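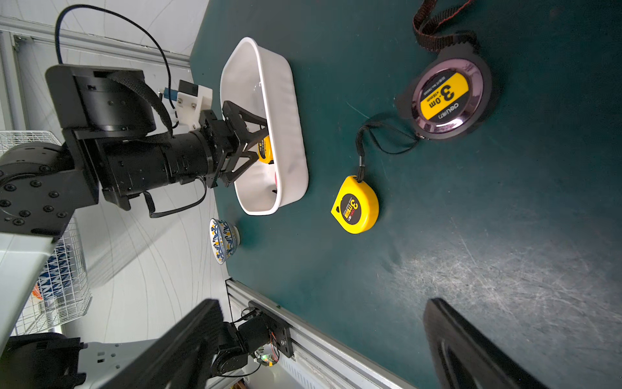

Page last updated: 2025-04-09

The bike squad of Pratden

Somewhere behind the police station in Pratden, past the dog kennels and a skip full of old office chairs, there is a long brick shed, and inside it is my new favourite place in the county. It smells of chain oil and rubber. Bicycles hang from the roof by their back wheels, lean three deep along the walls and lie in heaps of parts on the shelves. When I walked in there were 128 of them, every one stolen or thought to be stolen, and the two constables who look after them could tell me something about nearly all of them.

I had come expecting a short item on a raid. I stayed until the lights were switched off!

The raid itself was in March. Officers went to a row of lock-ups on the Cinevby road, a few minutes after six in the morning, with a warrant for two of the doors. They came away needing a second van, then a third, and in the end they borrowed a flatbed from the council's parks department. Two men were arrested and have since been released while the investigation goes on, so I can't say more about them. But I can say plenty about the bikes, and about how a small town force ended up with people who care this much about a crime that most of us have stopped bothering to report.

It began with a spreadsheet. One of the constables (neither wanted to be named, and both turned pink when I asked) had been put on light duties with a bad knee and spent the time reading through old theft reports. Bike thefts had always been logged one at a time, given a number and closed within days. Put side by side, they made a pattern you could almost hear clicking into place. Thefts bunched up near the river path along the Shin, nearly always between four and six in the afternoon, and nearly always when there was a train to Cinevby in the next twenty minutes. There were 278 reports over two years. She printed a map of them, taped it to the canteen wall and waited for her sergeant to come in for his tea.

He gave her a colleague and eight weeks. What they did with it is proper detective work, and I loved hearing about it. They rode the train. They sat in the café opposite the bike racks and got through a heroic amount of toast. They asked the station for its list of dead spots on the cameras, then went and stood in them. And every night they took turns looking at adverts for second-hand bikes, which is how the Clarov turned up.

The Clarov is a touring bike, dark green, made in small numbers by a frame builder who closed his workshop years ago. One had gone from outside the Pratden library just after New Year. Its owner, a retired piano tuner, had given the police a description that ran to two full pages, including a scratch on the left crank in the shape of a fish hook. In the middle of February there was that fish hook, slightly blurred, in an advert offering the bike for £200. It had cost him a great deal more than that, and he had ridden it to Portugal.

They didn't simply buy it back, tempting as that was. They arranged a viewing, let the seller choose the spot, and followed him home, or at any rate to the lock-ups. After that came three more weeks of watching doors open and shut until there was enough for the warrant. The constable with the knee says it was cold, dull and the best job she has ever had.

So far 41 bikes have gone back to their owners, and I was lucky enough to be there for one of them. A boy of eleven came in with his grandmother to look at a blue mountain bike. He was very serious about it. He crouched, turned a pedal backwards, ran his thumb under the saddle and found the sticker he'd put there, and then he just nodded and couldn't speak. The other constable went off to look for a pump. When he came back with it his eyes were a bit red as well, and he said it was the dust.

Giving them back is slower than you might think. A frame number settles it at once, but hardly anyone writes theirs down, and thieves are handy with a file. Old holiday photos have helped. So have repair receipts, and one woman brought the broken half of a mudguard she had kept in a drawer, which fitted the half still on the bike with not a hair's width to spare. Where two people claim the same bike, both are asked to describe it before they're allowed through the door.

The piano tuner has his Clarov again. It needed new brake cables and someone had swapped the saddle for a horrible one, but the fish hook is still there and he has forbidden the repair shop to touch it.

The shed is open to anyone who has reported a theft in Pratden or Cinevby, on weekday afternoons until the end of the summer. Bring your crime number if you have one, and any picture of the bike, however bad. The frame number is usually stamped underneath, where the pedals join. I went home and wrote mine on the inside of a kitchen cupboard.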